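Weinklimaschrank Akyol 98 für Gastronomie und Fachhandel

Startseite / Lagerung und Ausschank / Weinklimaschränke / Akyol 98

Artikelnummer: 464
Hersteller: Clernach Kältetechnik
Vertrieb: Tekport Gastronomiebedarf
Lieferstatus: auf Bestellung

Der Akyol 98 ist ein freistehender Weinklimaschrank mit zwei getrennt regelbaren Temperaturzonen. Er nimmt 98 Flaschen im Bordeauxformat (0,75 l) auf und ist für den Betrieb in Restaurants, Weinbars, Vinotheken und Verkostungsräumen vorgesehen. Die Angabe zum Fassungsvermögen bezieht sich auf die Bestückung mit allen mitgelieferten Auszügen. Bei Burgunder-, Schaumwein- oder Magnumflaschen verringert sich die Anzahl entsprechend.

Temperaturführung

Die obere Zone ist für die Temperierung von Weißwein, Roséwein und Schaumwein ausgelegt und lässt sich zwischen 5 und 12 °C einstellen. Die untere Zone umfasst den Bereich von 10 bis 18 °C und dient der Lagerung sowie der Bereitstellung von Rotwein auf Trinktemperatur. Beide Zonen verfügen über einen eigenen Fühler und einen eigenen Umluftventilator. Die Einstellung erfolgt über das Bedienfeld hinter der Tür; eine Tastensperre verhindert unbeabsichtigte Änderungen während des laufenden Betriebs.

Bei Umgebungstemperaturen unter 10 °C schaltet sich eine Winterheizung zu. Für unbeheizte Kellerräume, in denen die Temperatur dauerhaft unter 5 °C liegt, ist das Gerät nicht freigegeben.

Lagerbedingungen

Der Verdichter ist auf Gummielementen gelagert, so dass Schwingungen nur in geringem Umfang auf die Auszüge übertragen werden. Die Isolierglastür ist getönt und mit einem UV-Filter versehen. Ein Aktivkohlefilter in der Rückwand reinigt die zugeführte Luft und ist einmal jährlich zu wechseln. Betriebe mit starker Geruchsbelastung, insbesondere bei Aufstellung in Küchennähe, sollten den Wechsel halbjährlich vornehmen. Die relative Luftfeuchte im Innenraum ist nicht aktiv geregelt. Für die langfristige Lagerung korkverschlossener Flaschen empfehlen wir den als Zubehör erhältlichen Wasserbehälter.

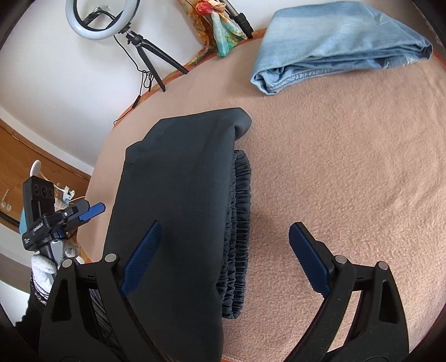 Die Auszüge bestehen aus unbehandeltem Buchenholz und laufen auf Teleskopschienen. Jeder Auszug kann bis zu zwei Drittel seiner Tiefe herausgezogen werden. Es darf jeweils nur ein Auszug geöffnet sein, andernfalls ist die Standsicherheit nicht gewährleistet. Der unterste Auszug kann gegen eine Präsentationsschiene getauscht werden, auf der angebrochene Flaschen stehend aufbewahrt werden. Die Beschriftungsleisten an der Vorderkante sind abnehmbar und für handelsübliche Etikettenstreifen geeignet.

Technische Daten

Fassungsvermögen: 98 Flaschen (Bordeaux, 0,75 l)
Temperaturzonen: 2
Regelbereich oben: 5 bis 12 °C
Regelbereich unten: 10 bis 18 °C
Kältemittel: R600a
Netzanschluss: 230 V, 50 Hz, Schutzkontaktstecker
Türanschlag: rechts, bauseits wechselbar
Innenbeleuchtung: LED, je Zone schaltbar
Schloss: mechanisch, zwei Schlüssel

Aufstellung und Inbetriebnahme

Das Gerät ist auf ebenem, tragfähigem Untergrund aufzustellen und über die vier Stellfüße auszurichten. Zur Rückwand ist ein Abstand von 100 mm einzuhalten. Die Lüftungsöffnungen im Sockel dürfen nicht verdeckt werden. Ein Einbau in geschlossene Möbelzeilen ist nicht zulässig; hierfür steht die Einbauvariante zur Verfügung, die wir auf Anfrage anbieten. Nach dem Transport muss der Schrank vor dem ersten Einschalten 24 Stunden aufrecht stehen. Die Bestückung sollte erst erfolgen, wenn beide Zonen die eingestellte Temperatur erreicht haben.

Lieferumfang

Weinklimaschrank mit montierten Auszügen, ein Aktivkohlefilter, zwei Schlüssel, Beschriftungsleisten, Montageanleitung in deutscher und englischer Sprache.

Zubehör (gesondert zu bestellen)

Wasserbehälter zur Luftbefeuchtung
Präsentationsschiene für angebrochene Flaschen
Ersatzfilter Aktivkohle
Temperaturaufzeichnung mit Netzwerkanschluss

Preis und Lieferung

Der Listenpreis beträgt 3000 Euro zuzüglich der gesetzlichen Umsatzsteuer. Die Lieferung erfolgt ab Lager Plileldale per Spedition frei Bordsteinkante. Eine Verbringung bis zur Verwendungsstelle kann bei der Bestellung hinzugebucht werden; in diesem Fall bitten wir um Angabe von Stockwerk, Türbreiten und Treppenverlauf. Bestellungen, die noch vor dem Jahreswechsel ausgeliefert werden sollen, müssen bis Anfang Dezember vorliegen.

Gewährleistung und Kundendienst

Es gelten die gesetzlichen Gewährleistungsfristen. Störungen sind der Serviceabteilung von Tekport unter Angabe der Seriennummer schriftlich zu melden. Die Seriennummer befindet sich auf dem Typenschild an der linken Innenwand. Eingriffe in den Kältekreislauf dürfen ausschließlich durch zertifizierte Fachbetriebe vorgenommen werden. Für eingelagerte Ware wird im Falle eines Geräteausfalls keine Haftung übernommen, soweit dies gesetzlich zulässig ist.

Technische Änderungen vorbehalten. Stand der Angaben: 20. Februar 2026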